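Capítulo 7
Cuando el agarre falla: averías y seguridad en tareas con dos brazos

Contenido del capítulo
7.1 El incidente de Falliseck
7.2 Pérdida de agarre y objetos sujetos por ambos extremos
7.3 Cables, conectores y holguras
7.4 Paradas: de protección y de emergencia
7.5 Redacción de un parte de avería
Ejercicios y lecturas

Al terminar el capítulo, el lector debería poder distinguir un fallo de agarre de un fallo de posición, reconstruir el orden de los hechos a partir de un registro y decidir cuándo conviene retirar un brazo del servicio. Se da por conocido el material de los capítulos 3 (cinemática de dos brazos) y 5 (pinzas y control de fuerza).

En los capítulos anteriores las tareas terminaban bien. Era una simplificación cómoda, porque permitía hablar de trayectorias sin hablar de lo que ocurre cuando una pinza se cierra dos centímetros antes de lo previsto. En un laboratorio, sin embargo, buena parte de la jornada se va en averías pequeñas: una prenda que se engancha, un conector que se afloja, una articulación que se detiene por exceso de par. Casi ninguna causa daños. Algunas sí, y suelen parecerse mucho a las primeras durante los segundos iniciales.

7.1 El incidente de Falliseck

El caso que sirve de hilo a este capítulo procede del laboratorio de manipulación de Falliseck. El equipo, dirigido por Moushumi Chowdhury, trabajaba en una tarea doméstica sencilla: colgar calcetines en un tendedero de pinzas y volver a retirarlos. El programa de control se llamaba Pulov y llevaba desde junio en uso, con 1.962 ciclos registrados.

El 16 de febrero de 2022, en el ciclo 41 de la sesión, el brazo derecho cerró la pinza sobre el borde del tendedero en lugar de hacerlo sobre el calcetín. El programa recibió la señal de contacto que esperaba y dio el agarre por bueno. A continuación ordenó la retirada. El brazo tiró hacia abajo, el gancho cedió y el tendedero golpeó la muñeca del brazo izquierdo. Jinlong Fu, que supervisaba la sesión, pulsó la parada de emergencia. No hubo heridos. El conector de la muñeca izquierda quedó con una patilla doblada y el brazo estuvo fuera de servicio 10 días.

La tarea deja poco margen. Las pinzas de los robots trabajan cerca de la barra, los calcetines cuelgan de ella muy juntos y cada brazo lleva su propio cable por fuera, desde la muñeca hasta más allá del codo. El tendedero pende de un travesaño redondo de madera mediante un gancho fino, y en la unión hay cinta transparente enrollada.
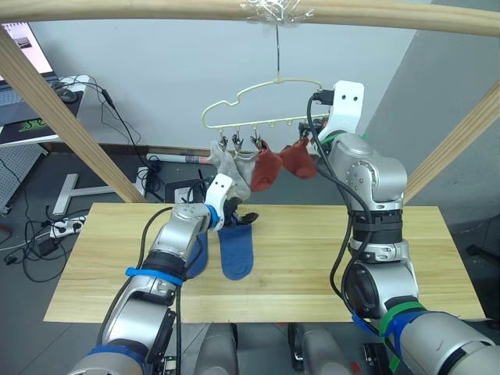 7.2 Pérdida de agarre y objetos sujetos por ambos extremos

Llamaremos fallo de agarre a toda situación en la que el estado que el programa atribuye a la pinza no coincide con el real. La definición incluye tres casos:

a) Agarre vacío. La pinza se cierra y no sujeta nada.
b) Agarre parcial. El objeto está sujeto, pero puede deslizarse durante el movimiento.
c) Agarre equivocado. La pinza sujeta con firmeza algo distinto de lo previsto.

El primero se detecta con facilidad midiendo la apertura final de los dedos. El segundo exige vigilar la fuerza a lo largo de la trayectoria. El tercero es el de Falliseck y el más difícil, porque todas las lecturas locales son correctas: hay contacto, hay fuerza y la apertura entra en el intervalo admitido. Un calcetín doblado y un borde de plástico pueden dar valores casi iguales.

La diferencia aparece al mover el brazo. Una prenda suelta apenas ofrece resistencia; un objeto fijado a una estructura, mucha. De ahí una comprobación sencilla, que los manuales de los brazos Dai denominan tirón de prueba: tras cerrar la pinza, el brazo retrocede unos milímetros a baja velocidad y compara la fuerza medida con un umbral. Si lo supera, abre la pinza y se detiene.

En Pulov la comprobación existía, pero estaba desactivada. Se había suprimido para acortar el ciclo, y el cambio no figuraba en el cuaderno del laboratorio – solo en un comentario del código. En el apartado 7.5 volveremos sobre este punto.

Conviene fijarse también en el umbral. En las pruebas posteriores, hechas con un equipo idéntico en Vakside, se repitió el agarre equivocado 50 veces con el tirón de prueba activado. Con el umbral de fábrica, el brazo se detuvo siempre antes de desprender el gancho. Con el umbral duplicado dejó de hacerlo en varias ocasiones, sobre todo cuando la pinza quedaba cerca del extremo de la barra, donde el tendedero bascula y la fuerza crece despacio.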